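Learning to Sit Still

My physical therapist has ordered me to stand up every 19 minutes. I lasted 2 days. It's hard to finish a sentence when a kitchen timer keeps accusing you of having a spine.

Femke Visser swears by a walk around the block. She also owns 79 pairs of socks, so I weigh her advice with care.
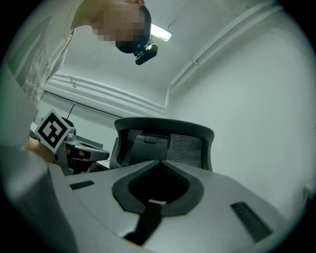
Dulthorpe Writers' Club

The black office chair has a thick, rounded back and I remain fond of it. My spine has asked for a second opinion.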